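I met Rhona Forsyth on the seawall at Kosturness, where the new tide gate is going in (four years late, as locals love to remind her!).

"The steel's the easy bit," she told me. "It's the silt that keeps me up."

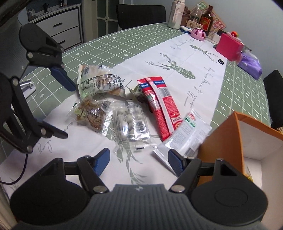
*Snack bar on the table.*

She reckons over 400 tonnes of the stuff settles in the gate's hinge channel each winter, so Jaltside is trialling water jets to flush it out.

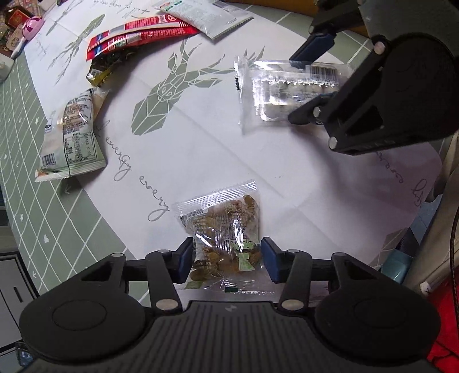 Silt wrecked the old Ogilvie sluice too, and Rhona helped pull it apart. "Grit in every bearing," she said. We got onto grain size, and I said I was picturing raisins, like the ones in the little clear packet. "Much finer, mate. Think flour."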